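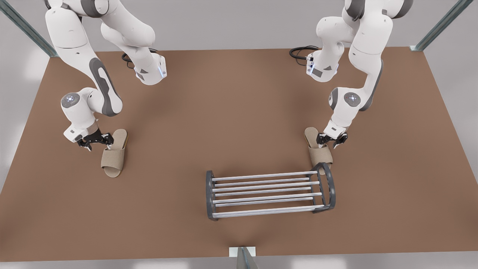 Do you take people who have never been in a fight?

Most of our members never had one before they came in, and most of them will never have one in a cage. Of the 44 adults on the books right now, only a handful compete. The rest train, go to work the next morning and complain about their shins.

About Lamine Grappling and MMA

We opened in July with one mat room and a sign that had the phone number wrong. The sign has been fixed. The gym is run by Dorian Deschamps and Monique Lebrun, who met coaching at Cirnel and left after one too many meetings on "warrior mindset." We don't have a mindset program. We have classes at six and seven-thirty, and open mat on Saturday mornings.

What we don't believe

You'll read on a lot of gym sites that martial arts will fix your confidence, your sleep, your marriage and your kid's grades. Maybe. We have seen shy people get less shy and we have seen loud people get worse. Wrestling makes you better at wrestling. If the other stuff comes along, good for you, but we won't put it on a flyer.

We are also doubtful about self-defense weekends. A person who has drilled one wrist escape for two hours has a certificate and a sore wrist. Séverine Joly teaches our beginner course over eight weeks, and she'll tell you on the first night that eight weeks is short.

Belts and fees

Nobody here gets promoted on a schedule. Baptiste Caron, who runs the jiu-jitsu side, spent years as a blue belt and doesn't see why you should be in a hurry. There is no testing fee. Monthly dues went to 43 dollars on Saturday, January 5, 2019, up from 38, and that covers every class. No contract. If you stop coming, tell us and we stop charging you.

The fight team

Clementina Veloso is our most active amateur. She has won some and lost some, including a decision at the Enriquez show that Dorian still thinks was scored fairly, which she does not. We don't put records on the wall. Amateur records depend too much on who picked the opponents, ours included.

To join the team you need a year of steady training and a coach who agrees you're ready. Asking every week doesn't speed it up. We don't do big weight cuts either. If you can't make the weight by eating sensibly, fight a class up.

Finding us

We're on the second floor of the Gindel building, stairs on the left side. The mat room holds roughly 40 people and feels full well before that. Your first class is free. Bring water and a mouthguard, trim your nails, and leave your shoes off the mats. Loaner gloves are in the bin by the office, but they smell, so buy your own if you decide to stay.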